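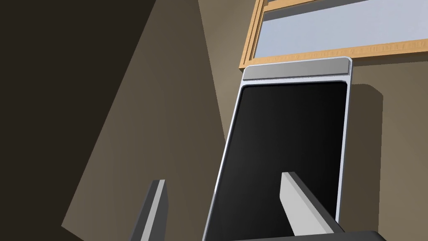 The first comment we got on the draft asked whether the controller knows it is looking at a door at all, or whether it just goes to a place we typed in. The same comment said that if the position is typed in, the perception section should be taken out.

It was a fair comment. At the time of the draft the position was typed in. We have since rewritten most of the software, and this report covers the version that finds the door itself. The older version is only mentioned where we compare the two.

Project: Approach Planning for an Appliance Door in Simulation
Course report, fall term
Team Lolen

1. Goal

The robot has to move an open gripper from a random start pose to a pose in front of the bar at the top of the appliance door, ready to close on it. Pulling the door open is outside the project. We use only simulated images and the arm's own joint readings. The simulator can report the true door pose, but the controller is not allowed to read it. We use it only for scoring.

2. Software

The code is split into two programs that pass messages.

Nadar is the perception program. It takes the wrist image and returns an estimate of the door plane, the line of the bar, and a confidence value between zero and one.

Tirodico is the planner. It takes the estimate from Nadar, works out a goal pose for the gripper, and plans a joint path to it. It also decides when to give up and look again from somewhere else.

We wrote both in Python. The draft version had everything in one script, and a slow image step would hold up the arm commands. After the split, the arm controller keeps running at its own rate and uses the last good estimate until a new one comes in.

3. Perception

The front of the door is mostly black glass, and this caused more trouble than anything else in the project. There is almost no texture on it, so feature matching fails. Our first detector looked for a large dark region with straight sides. It found the door, but it also found the dark areas of the room, which have straight sides too. In some start poses a dark surface takes up more of the wrist image than the door does.

The second detector looks for the light rim first. The rim is thin but it stands out well from the glass, and the corners are rounded, which the edges of the walls are not. Nadar fits straight segments to the bright edges, checks for a rounded corner between them, and only then tests that the inside is dark. The bar is searched for after the rim has been accepted.

The gripper fingers show up in the wrist image the whole time. They are gray and so is the bar, and for a while Nadar would put the bar line along the side of a finger. We now mask the fingers using the joint reading for the gripper. The mask is drawn a little larger than the fingers. This costs some of the image when the gripper is close to the door, and we did not find a way around that.

The camera is often rolled by a large angle. The draft code assumed that the vertical edges of the door would be close to vertical in the image. We removed that assumption. Nadar now reads the camera orientation from the arm and works out which way is up before it names any edge as the top or the side.

The wooden frame next to the appliance turned out to be useful. Its color is very different from everything else nearby, so it can be found even when the door is mostly out of view. If Nadar sees the frame but cannot fit a rim, it sends a hint with low confidence, and Tirodico uses the hint to choose the next place to look.

4. Planning

Tirodico works through 4 states: search, align, approach, and hold. In search, it moves the wrist through a short list of viewing poses. In align, it turns the gripper so the opening between the fingers matches the bar. In approach, it moves along the door normal at reduced speed. In hold, it stops and waits for the operator.

The planner will not go from align to approach on a single estimate. It needs 5 in a row that agree with each other within a set tolerance. A lower number was faster but let through cases where the rim had been fitted to the wrong edge. If the confidence drops during approach, the arm backs up along the path it came in on and returns to align.

Collision checking uses simple boxes for the walls, the appliance, and the wooden frame. The frame is very close to the top of the appliance, and with our first box sizes the planner reported that every goal pose was in collision. We shrank the box for the frame until goals became possible. This is a weak point, because the box is now smaller than the thing it stands for.

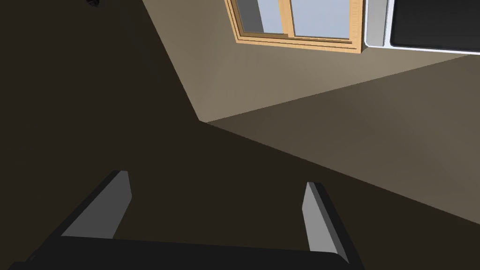

BROLTSKA, December

5. Test runs

All the runs in this section were made on the lab machines at Broltska after the code was frozen. We made 1,077 runs, each with a new random start pose. Lighting and the room layout were kept the same. A run ended when the arm reached hold, when the planner gave up, or when the time limit passed.

We sorted the failures by reading the logs. The largest group never left search. In those runs the rim was at the edge of the image or partly outside it in every viewing pose, and Nadar did not have enough of it to fit a corner. With only a small part of the appliance in view, the detector has one rounded corner to work with at best.

The next group got as far as align and then went back and forth between align and approach until time ran out. The cause was the finger mask. As the gripper came closer, the mask covered the part of the rim that Nadar was relying on, the confidence dropped, the arm backed up, and the same thing happened again. We should have made the planner count these returns and pick a different approach line after a few of them.

A small number of runs stopped with the gripper lined up on the lower rail of the wooden frame. Those had confidence values high enough to pass. We looked at the saved estimates and found that the bar line had been fitted to the rail, which runs close above the bar.

We repeated part of the test with the old typed-in position. It reached the goal more often in the original room setup, as expected. When we moved the appliance by a hand's width it failed in every run, and the new version carried on much as before.

6. Tooling

The log viewer took longer to write than planned. It shows the wrist image, the edges Nadar kept, and the planner state for the same time step. Before we had it, we were matching time stamps by hand in a spreadsheet. We found the problem with the finger mask on the first afternoon of using the viewer.

Random start poses are created from a seed that is saved with the run, so any failure can be played back. Playback is not exact if the machine is under load, because messages can arrive in a different order. Setting the simulator to wait for Nadar fixes this but makes it slow.

7. Remaining work

The list of viewing poses was chosen by hand and should be replaced by a search that uses the low-confidence hints better. The collision box for the frame needs its true size, with a finer shape for the gripper so that goals stay possible. We would also like to change the lighting between runs. The brightness threshold for the rim was tuned for one setting, and we do not know how it behaves in any other.

The code, the seeds, and the failure logs are in the course repository under Lolen. The configuration used for section 5 is the one tagged "frozen"; the main branch has changed since.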